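The local settings must be saved before you begin this section. If the status line still reads "Draft", go back and save them first.

## 4. Setting up a petition drive

Kurow keeps petitions, signatures and supporter contacts in three separate lists. You can run a petition without the contacts list, but you can't send updates to signatories until it is switched on.

### 4.1 Create the petition

1. Open **Campaigns** and choose **New petition**.
2. Enter a title. Titles longer than 149 characters are shortened on the public page, though the full title still prints on paper sheets.
3. Paste in the petition text. The limit is 3000 characters, including spaces. Bold and italic are kept; tables are not.
4. Under **Addressed to**, pick the body that will receive the petition. If it isn't listed, choose **Other** and type the name exactly as it should be printed.

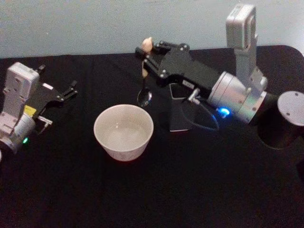 5. Set the signature target. The counter on the public page runs up to this number and then carries on past it.
6. Choose **Save as draft**.

**Note:** The target has no legal effect. If your council needs a set number of valid signatures before it will hold a debate, enter that number under **Threshold** as well. Kurow then shows both figures to organisers and only the target to the public.

### 4.2 Decide who may sign

Most councils accept signatures from people who live, work or study in the area. Check the wording of your own council's petition scheme before you fill this in.

1. Open the **Eligibility** tab.
2. Tick each group that may sign.
3. Upload a postcode list as a plain text file, one postcode to a line. The list can hold up to 2000 entries.
4. Choose **Check list**. Entries that can't be read are marked in red and left out until you correct them.

A signature from outside the list is not thrown away - it goes to **Held**, where an organiser can accept or refuse it. Someone who works in the ward but lives elsewhere will normally turn up there.
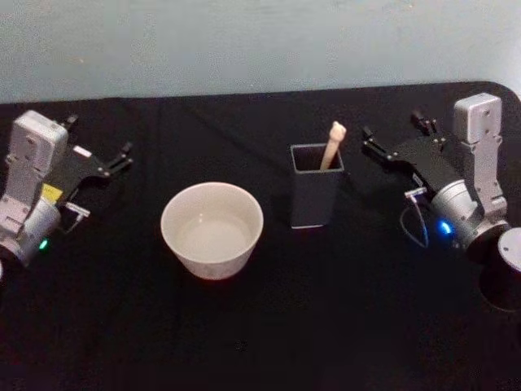 Held signatures don't count towards the target or the threshold. Clear them at least once before you export, or the total on your covering letter will not match the one on screen.

**Caution:** Changing the postcode list after the petition has opened re-checks every signature. The public counter may drop. Tell your supporters before you do this if you have already quoted a total in a leaflet or at a meeting.

### 4.3 Add paper signatures

1. Print blank sheets from **Print > Signature sheet**. The petition text appears at the top of each page, and must stay there.
2. Give each completed sheet a number in the box at the foot.
3. Choose **Enter sheet**, type the sheet number, then key in each line as written.
4. If a line can't be read, tick **Illegible** and move on. Do not guess at a name.
5. Keep the originals. Many councils ask to see them.

Duplicates are matched on surname and postcode together. Two people with the same surname at one address will be flagged as error 311; open the entry and choose **Different person**.

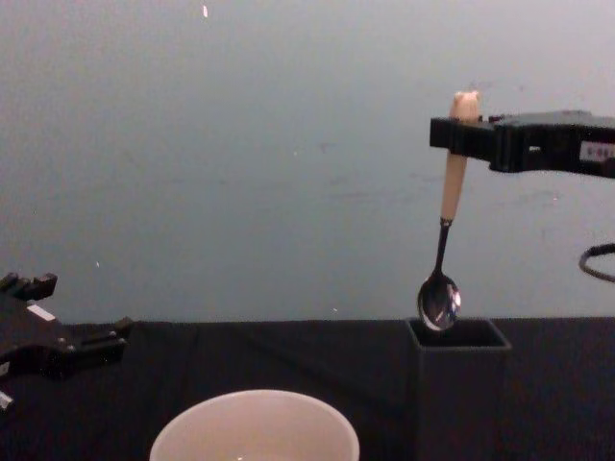 Perrine Langlois adds that a household where three generations share a first name as well will be flagged twice, and that putting "junior" or a middle initial in the first name box stops the second warning.

### 4.4 Open and close

1. Choose **Open petition** and confirm the closing time. The default is 5 pm on the last day.
2. To close early, choose **Close now**. A closed petition can't be reopened, only copied.
3. Export the final list from **Export > Council copy**. This leaves out email addresses and phone numbers.

Petitions opened in an older version, before the March update, have no **Council copy** option. Use **Export > Full list** and delete the contact columns by hand.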